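Mesa de acero inoxidable con balda inferior, modelo Honov

Ref. 1249 · Vendida por Menaje Siqueira · Disponible

La tengo en casa desde julio y todavía me alegro cada vez que paso la bayeta. Vivo en un estudio donde la cama y la cocina comparten pared, o casi, así que necesitaba una superficie de trabajo que aguantara de todo y que no me comiera la habitación. Probé antes con una de aglomerado y se hinchó por las esquinas en dos inviernos (qué disgusto, la verdad). Esta es metálica entera, con el tablero de inoxidable y una balda abierta debajo, y se monta con una llave y un poco de paciencia.

Lo que más me preguntáis por correo es si cabe todo. Pues depende de lo que cocinéis, claro, pero yo arriba dejo lo de diario: la tabla de cortar apoyada de pie, las botellas de salsa o aceite, los tarros de tapa roja, el hervidor y un recipiente de plástico con tapa verde que me salva la vida con las sobras. Abajo van los paquetes y las bolsas, y la sartén encima de una toalla para que no raye la balda. La placa de inducción, con la vaporera encima, la puse en el extremo izquierdo y ahí se ha quedado.

Medidas y detalles

Largo: 123 cm
Tablero: acero inoxidable
Balda inferior: abierta
Carga recomendada en la balda: hasta 2 cajas de menaje medianas
Precio: 238 euros, portes aparte

Dalva Xavier me escribió para saber si el tablero se marca. Sí, se marca, sobre todo al principio, y luego las rayitas se van mezclando y dejas de verlas. Yo la limpio con agua tibia y unas gotas de jabón, siempre en el sentido del pulido, y seco enseguida. Nada de estropajo verde, por favor. Wenceslao Chávez usa vinagre rebajado y le va de maravilla, aunque a mí el olor no me convence.

Si el suelo está torcido (el mío lo está, y mucho), regulad las patas antes de cargar nada. A mí me tocó vaciarla entera y volver a empezar. También os diría que midáis bien dónde queda el enchufe, que el cable del hervidor es corto y al final acaba cruzado por encima del tablero.
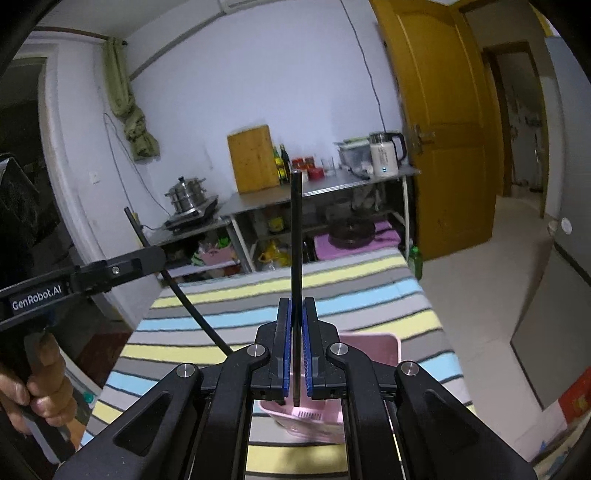 Para pedidos de más de una unidad escribid a Luana Aguiar, que lleva los envíos y os dirá el plazo según la zona. La balda extra se pide aparte y tarda un poco más en llegar.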